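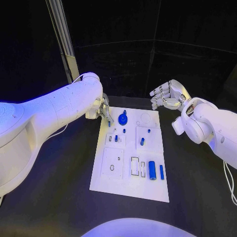 The assembly board at Bevmont, seen from the head camera. The left hand is holding a small blue peg above the board.

Peg in, peg out: a morning with the Kurudon control stack

Bevmont's manipulation lab opened its doors to outside engineers in April, and I spent the morning at the two-arm cell. The hardware was of limited interest to me. I had gone to look at Kurudon, the planning and control software the lab has been writing in-house, and to find out how much of it could be carried over to our own cells at Trukdale.

The task is a familiar one. Blue pegs, cylinders and a round part with a knob on top are moved between positions on a flat white board, some on raised square plates and some beside outlines marked on the surface. The board is white, the plates are white and the arms are white, so edge contrast is poor under the cell lighting. The perception module therefore does not try to segment the plates. It fits the board outline as a single plane, loads the plate layout from a drawing file and searches only for blue regions inside that layout. Each region is matched to a part model and given a pose and a confidence value.

Lying cylinders are handled as a separate class from standing ones. An earlier version used one class for both and confused a short upright cylinder with a long one seen end-on. The fix was a change to the model library, and the matcher itself was left alone.

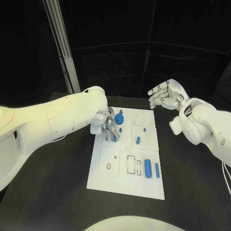
Volker Brinkmann
Controls engineer, Trukdale

Planning is split into two layers. The upper layer is a task graph in which each node has a part, a source, a target and a hand. The lower layer produces the arm motion. Either arm can be assigned to a node, and the planner keeps a reserved volume for the arm that is not working, which is held clear of the board at a parking pose. The reserved volume is conservative. I asked whether both arms could work over the board at once, and was told that the graph allows it but the collision checker slows down enough to remove the benefit.

Insertion runs on a force loop. The hand approaches along the slot axis under position control, switches to force control at first contact and then follows a small spiral until the lateral force drops. If the spiral reaches its limit, the node is marked as failed, the hand retracts and perception is called again. There is a cap of 2 retries before the operator is asked to decide.

The tooling was the strongest part of the visit. Every run is written to a single log with joint states, contact forces, the part poses and the active node on one clock. The viewer, called Badawi, plays this back with the head camera picture beside the graph. Clicking a failed node jumps to the moment the force threshold was crossed. The archive held 3,050 logged insertions on the morning I was there, of which 39 carried the flag "operator stopped". We went through several of these. The common pattern was a peg gripped at a slight angle, with the error then blamed on the slot pose.

That points to a gap in the software. Kurudon estimates the pose of a part before the grasp and assumes it is unchanged afterwards. With fingers that pinch a small peg this is optimistic. An in-hand pose check is on the list for the next release, using the head camera first and joint torques later. My own preference would be the other order, as the fingers hide most of a small part from above.

Some smaller notes for colleagues:

Configuration is plain text under version control. Board layouts, part models and force limits are in separate files.

The simulator uses the same task graph as the cell but a simplified contact model. The lab runs 2,000 simulated insertions before merging a change to the planner. Force parameters are tuned only on the real arms.

Restarting after a stop keeps the graph state but discards all part poses. I would like the same behaviour in our system, where stale poses have caused trouble.

The interface to the arm controllers is documented, the one to the hands less so. Anyone planning to fit a different hand should allow time for reading source code.

I have asked for a copy of the log format description and will put it in the shared folder when it arrives.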